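Asunto: Re: Desdoblamiento de las acciones de Semwood y opciones en vigor
Lista: accionistas minoritarios

Estimados suscriptores:

En respuesta a la consulta recibida el jueves, que se reproduce a continuación, la secretaría de la lista remite las siguientes precisiones.

> Poseo 2 contratos de opción de compra sobre Semwood, adquiridos
> a través de Custeo, y 130 acciones ordinarias. He leído que habrá
> un desdoblamiento en diciembre y desconozco si debo cursar alguna
> orden antes de esa fecha. Tampoco sé si perderé el dividendo.

El desdoblamiento aprobado por la junta de Semwood es de 2 por 1. Las 130 acciones pasarán a ser 260, a la mitad del precio de referencia, y la anotación en cuenta corresponde a la entidad depositaria – en este caso, Custeo –, sin coste para el titular.

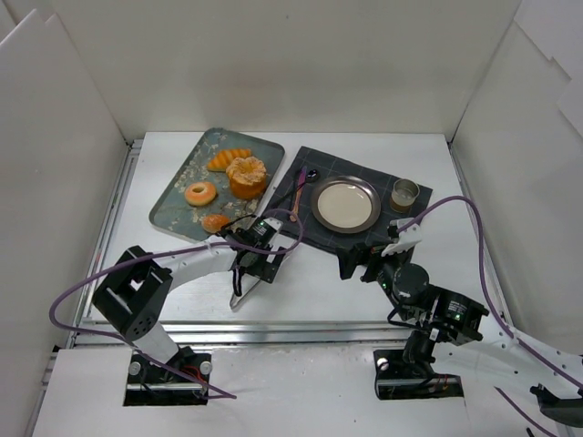
¿Qué ocurre con el precio de ejercicio de las opciones? Se divide por dos, y el número de contratos se duplica, de modo que el valor nominal de la posición permanece inalterado.

En cuanto al dividendo, tendrán derecho a percibirlo quienes figuren como accionistas al cierre de la fecha de registro. La mera tenencia de opciones no ejercidas no otorga tal derecho.

Se han recibido asimismo preguntas sobre la participación de Semwood en Mornadetti, que asciende a 3.363 títulos. Dicha participación no se ve afectada por la operación. Las consultas relativas a Wako se atenderán en un mensaje aparte.

Se ruega responder únicamente a la lista y conservar el asunto.

Atentamente,
La secretaría de la lista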